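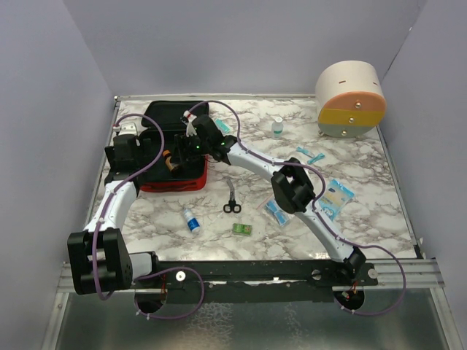

Is it worth paying for a travel first aid kit when you could fill a tub yourself?
Fill your own, unless you really can't be bothered shopping for it.

Posted in: Home & Travel > Packing
February 23, 2024, by setsuko_h

That's my view anyway. The Florlow one is £15 and most of that is plasters you'd never pick.

arif_k
Disagree. I bought one in September and it's lived in the car ever since. With a home-made tub I'd have pinched the tweezers by now and not put them back.

setsuko_h
So you've paid £15 to stop yourself stealing tweezers.

Rajitha G
The box says "up to 234 pieces". Up to? Either they're in there or they aren't. I suspect every single wipe is a piece.

arif_k
Fair, the wipes do count. Still handy though.

sandamali_s
Check the dates before you buy. The ones in the Pridstead shop had eight months left on the antiseptic – not much use if it sits in a glovebox.

setsuko_h
Another reason to buy the bits separately. Has anyone had a decent pair of scissors out of a ready-made kit? Mine wouldn't cut tape.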